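Do you need the hut reservation?

December 2019

I keep getting told that you can't do a hut-to-hut trip anymore without booking every bunk half a year ahead. Luuk Timmermans said it to me again in November, with the face of a man who has already paid his deposits. I have my doubts.

We did the Zelard traverse in September, two nights, and booked only the first one. The Bakker hut was listed as full on the website. When we walked in at four in the afternoon there were 60 bunks and I'd say half of them had a backpack on them. People reserve three dates, watch the forecast, and show up for one. The warden shrugged and gave us a corner by the window.

I'm not saying walk in everywhere. Trevititz is small and sits right below the pass, and if they turn you away it's 2 hours down to the road in whatever light is left. I'd book that one. But the blanket advice gets repeated by people who read it somewhere, and I notice the guiding outfits repeat it the loudest.

Same goes for the meals. Half board at these places has crept up every season and what you get is soup, pasta, and a canned peach. Most of the huts on this route still have a self-serve kitchen, whatever the brochure says, and a small pan with a lid will do everything two people need.

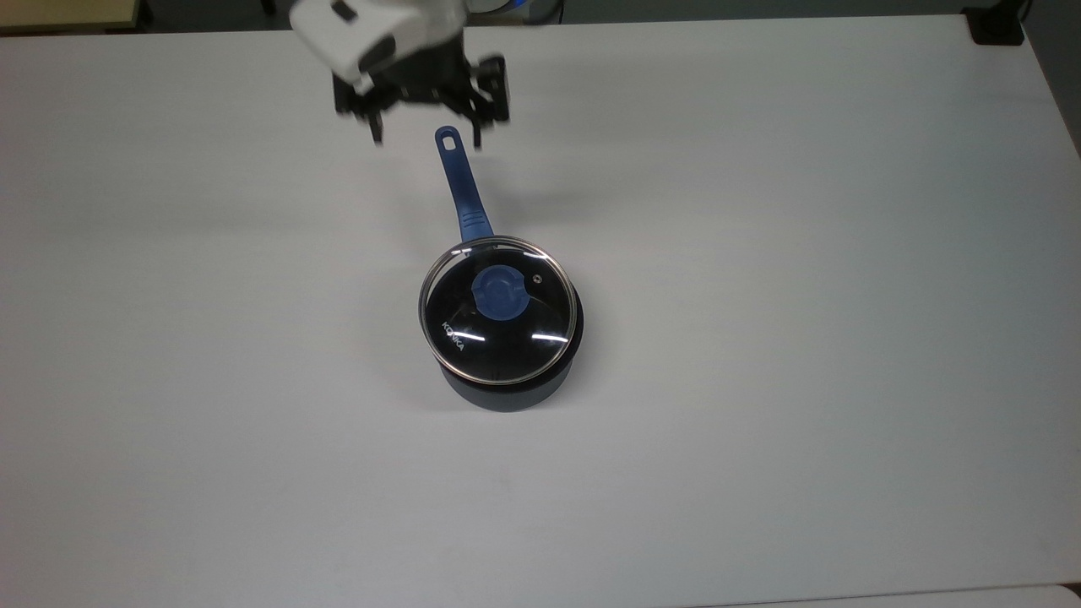
Small saucepan, glass lid, blue handle.

As for the route, the guidebook gives almost seven hours from Bakker to Trevititz. We took five and a half with a long lunch, and neither of us is fast. The part it calls "exposed" is a wide ledge with a cable on it. The part it doesn't mention at all is the gully north of Dinov, which was full of loose rock and had no paint marks that I could find. I would much rather have been warned about that. We went too far left, came back up, and lost 40 minutes.

I've written to the publisher about the gully. No answer so far. If you've been through there since September and found marks, leave a comment and tell me which side they're on.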